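Search tickets, passes, people
Search

We use cookies to keep you signed in and to remember your column settings. Accept / Manage

Dirnine downlink drops out in the same patch of sky, every pass
Status: Closed
Station: Eltham
Opened by: Ermelinda Cardoso
Opened: Tuesday, May 2, 2023
Software: Dultari tracking client
Hardware: Matlala rotator controller, crossed Yagi, mast preamp

Original report

Hi all! First, Dirnine sounds wonderful. The beacon comes up right on schedule, and on a good high pass we can pull down up to 2000 telemetry frames before it sets, which still makes me grin. But there is a hole in the northeast. Whenever the antenna sweeps between 62 and 68 degrees azimuth, the signal falls by 13 dB, the decoder loses lock, and then it all comes back as if nothing had happened. Rising passes and setting passes both do it. Elevation doesn't seem to matter.

What I've tried so far:
- fresh orbital elements, loaded by hand, then the client restarted
- a different USB port and a different receiver
- Doppler correction off, then on again (off was a mess, as you'd expect)
- a walk outside with binoculars to look for anything tall over that way. Just sky and a low hedge.

Log from this morning's pass is attached.

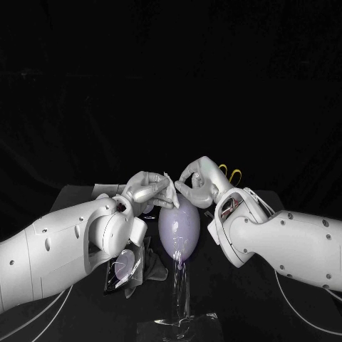
Attachment 1 - two white arms and a lavender balloon, black backdrop

Reply from support

Thanks for such a clear report, Ermelinda. A fixed azimuth range on both rising and setting passes makes me doubt the spacecraft. Could you park the antenna at 65 degrees with no pass running and watch the noise floor? If it drops there too, the trouble is between the antenna and the receiver. If it stays flat, please send me the position readback from the Matlala while you step through the range slowly.

Reply from Ermelinda

Oh, this was a fun one to chase! Noise floor is flat as a pancake the whole way, so the feedline and preamp look fine. The readback is where it gets good. I stepped the rotator one degree at a time and went out to check the boom against the compass marks I painted on the mast collar last November. Everything agrees until we reach the bad patch. Then the controller says it's moving and the boom is clearly pointing somewhere else - way off, easily enough to explain the missing signal. A little farther around, it snaps back into line.

I did it again from the other direction and got the same thing. Readback dump attached.

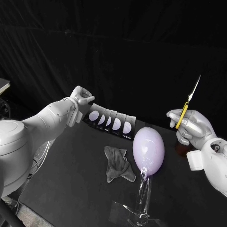 Attachment 2 - five cards standing in a row, hand above and to the left

Reply from support

Great work, and that dump is perfect. It points to a worn spot on the azimuth position potentiometer. The wiper rides over it, the voltage jumps, and the controller drives the motor to chase a number that's wrong. Dultari only sees the readback, so it reports a happy track the whole time.

Please don't try to fix this with the offset table. It'll look better for a day and then get worse as the track wears. Steps:
1. Power down the controller and unplug the rotator cable at the mast.
2. Open the azimuth housing and note which way the pot is keyed.
3. Fit the new pot (same resistance, linear taper) and leave the set screw loose.
4. Run to the south stop, zero the readback, tighten.
5. Redo both end stops in the Matlala menu, then in Dultari.

Reply from Ermelinda

Fixed!! The old pot had a shiny groove I could feel with a fingernail. I had the direction backward on my first go at step 4, so north was south for a few minutes, but the second try was good. I've watched three Dirnine passes since and the waterfall is one clean unbroken trace from horizon to horizon. I may have cheered out loud.

One request for the wish list: could Dultari raise a warning when the readback jumps faster than the motor can turn? It would have caught this on day one.

Reply from support

Lovely news. I've filed the readback warning as a feature request and linked it to this ticket, so you'll get the updates. Closing this one.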